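Sun 21 August

Up before six again, which is what happens when you fall asleep on the couch at nine with your shoes on. I made coffee and stood out back in my robe looking at the tomatoes. The Havlows are finally turning! I'd about given up on them. Annatjie gave me the seedlings in a yogurt cup back in spring and swore they'd be the best thing I ever grew, and then they sat there green and hard as golf balls for weeks while everybody else on the street was handing out bags of the things. I ate the first ripe one over the sink with salt. She was right, darn it. I called to tell her and she said "mm-hm" in that voice.

The zucchini are another story. Powdery mildew all over the leaves, and I cut off the worst of them and stuffed them in the trash (not the compost, I learned that one last year). The two plants at the fence end still look okay, so I gave them a good soak at the roots and left them alone.

Then the big job, which was moving the strawberries. Tariq says I'm too early and should wait until it cools off, but Tariq also prunes his roses whenever he's in a bad mood, so I did it anyway. I got 36 runners out of the old bed and 17 of them had decent roots. Those went into the new one along the garage, with straw tucked around them. The rest are in pots on the steps, sulking. My back is killing me. 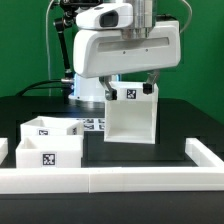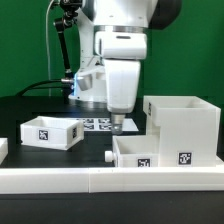
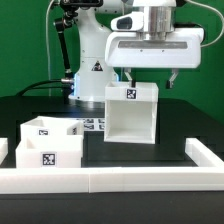

Evening

Took a long shower and then a nap I didn't mean to take. Woke up at four with the cat on my legs and a crease down my face from the pillow.

Drove over to Wultotwood for potting mix and they were out of the kind I like, so I came home with two bags of the Weidemann stuff, which has way too much bark in it. I'll sift it. I also came home with a blueberry bush, which wasn't on the list and wasn't cheap, and I don't have a spot for it. It's on the porch for now. I keep going to the window to look at it.

Made sauce out of the ugly tomatoes, with too much garlic and the last of the basil that hasn't gone to flower. Ate it on toast because I forgot to buy pasta. Froze one jar for October when I'll want it more. Annatjie came by for the other one and stayed an hour and a half, and we sat on the steps next to the strawberries and talked about her sister's wedding, and whether she has to wear the peach dress (she does), and whether it's too late for me to put in beans. She thinks it is. I have half a packet left, so I'm going to try them anyway, down where the peas were.

It clouded over while we were sitting there and the air got that heavy smell, but no rain yet. Watered the pots just in case it doesn't come. Need to call Gultton tomorrow about the gutter, and find my good gloves. I think I left them under the hydrangea.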